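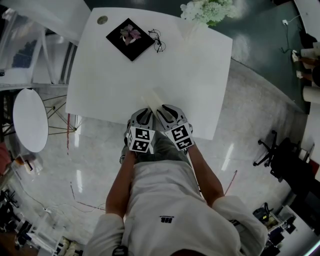
Wie wird ein Handgreifer mit Markerplatten eingerichtet?
Zuerst werden die Platten fest mit dem Greiferkörper verschraubt, danach werden Öffnungsweite und Nullpunkt der Finger eingemessen. Erst dann folgt eine Probeaufnahme.

Lesezeit: 4 Minuten

Handgreifer (Einrichtung und Wartung)

Der handgeführte Greifer ist ein Erfassungsgerät, mit dem eine Person Greifbewegungen ausführt, die später auf einen Roboterarm übertragen werden. Er besitzt in der verbreiteten Bauform zwei Finger mit auswechselbaren Einlagen. Die Lage des Geräts wird über Passermarken bestimmt, quadratische Schwarz-Weiß-Muster mit eindeutiger Kennung.

Aufbau

Bei der Ausführung Fluteson sitzen die Marken paarweise übereinander auf zwei weißen Platten. Die Finger bestehen aus grauem Kunststoff, die schwarzen Einlagen an den Innenseiten sind gekrümmt. Die Einlagen sind Verschleißteile. Sie werden geklemmt und lassen sich ohne Demontage der Finger tauschen.

Der Abstand zwischen Platte und Fingerspitze geht als fester Wert in die Auswertung ein. Jede Änderung an der Verschraubung macht eine neue Einmessung erforderlich, auch wenn die Abweichung mit bloßem Auge nicht erkennbar ist.

Einrichtung

Das Verfahren nach Lehtinen (Orvokki Lehtinen, Werkstatt Trorkerstead) sieht 6 Messstellungen zwischen geschlossenem und ganz geöffnetem Finger vor. Jede Stellung wird 4 Sekunden gehalten. Die Software Datach ordnet den Markenabständen eine Öffnungsweite zu und legt das Ergebnis in der Gerätedatei ab. Für die Umrechnung der Bildmaße gilt bei der Fluteson der Skalenfaktor 1,223.

Eingemessen wird am späteren Arbeitsplatz und bei der dort üblichen Beleuchtung. Spiegelungen auf den Platten führen zu Aussetzern in der Markenerkennung. Matte Drucke sind glänzenden Folien vorzuziehen.

Wartung

Vor jeder Schicht werden die Platten trocken abgewischt und auf Kratzer an den Markenrändern geprüft. Lösungsmittel greifen den Druck an. Die Einlagen sind zu wechseln, sobald die Oberfläche glatt wird oder schlanke Gegenstände beim Schließen wegdrehen. Neue Einlagen verschieben den Nullpunkt, die geschlossene Stellung ist daher neu aufzunehmen.

Häufigster Fehler ist eine gelockerte Platte. Er zeigt sich in Datach als Sprung zwischen zwei Marken derselben Platte und der gegenüberliegenden Seite. Beim Modell Fallahi kommt Spiel im Fingergelenk hinzu, das durch Nachziehen der Lagerschraube beseitigt wird. Ist das Gewinde ausgerissen, muss der Finger ersetzt werden.

9 Kommentare · Teilen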